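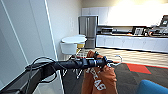
We were too hard on the Itholm declaration last month, one reader writes, and it is easy to sneer at people who at least got into the same room. Fair enough. They did get into the same room, and they stayed there until nearly four in the morning, which is more than the last lot managed. But I've now read the whole text twice and I still can't find the part where anyone has to do anything.

For those who missed it, the governments of Zoris and Uzor signed a joint statement in Itholm on the future of the Wirneseck crossing. It has 14 articles. It "deplores" the closure of the road, "recalls" the old frontier treaty and "calls upon all sides" to respect the rights of people who live on one side of the line and work, pray or bury their dead on the other. All sides, in this case, means the two governments that wrote it. They closed the road. They are calling upon themselves.

Article 9 is the one the newspapers liked, as it promises that the crossing will reopen "within 30 days of the completion of technical preparations". Read it again slowly. There is no date for the technical preparations, and no list of what they are. The Zoris foreign ministry was asked on Thursday whether the work had begun and replied that it was "advancing in a constructive spirit". The Uzor side said it was waiting for Zoris.
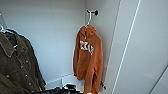
The money is no clearer. Both capitals have talked about a shared fund for the families who lost trade when the barrier came down, and 926 households have put their names on the register so far. What they'll get, when, and from which of the two treasuries is left to an annex. The annex hasn't been published. I asked both embassies for a copy and got a polite note from one of them saying it was being translated, though the two countries share a language, give or take the spelling.

I'd like to be wrong about this. The churches and the mosque in Wirneseck have both welcomed the statement, and they know the ground far better than I do. Their own appeal in January was a good deal plainer than what the ministers came up with: open the road on market days and for funerals, let the school bus through, and argue about the flag on the customs shed later. None of those requests made it into the final text. The flag did. It has Article 3 all to itself.

There's also the small matter of parliament. The Uzor constitution says any change at the frontier needs a vote, and the government there has a majority of just 3, with an election due before the summer's out. Ministers insist the declaration isn't a treaty and so needs no vote at all – but if it isn't a treaty, then what exactly has been agreed? 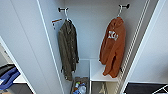

White hangers on black hooks in a tall white wardrobe.

The next round of talks is planned for Wirneseck itself, assuming the delegations can reach it. The Zoris party will have to come the long way, over the northern pass, with the direct road still shut. We'll print the annex if it turns up.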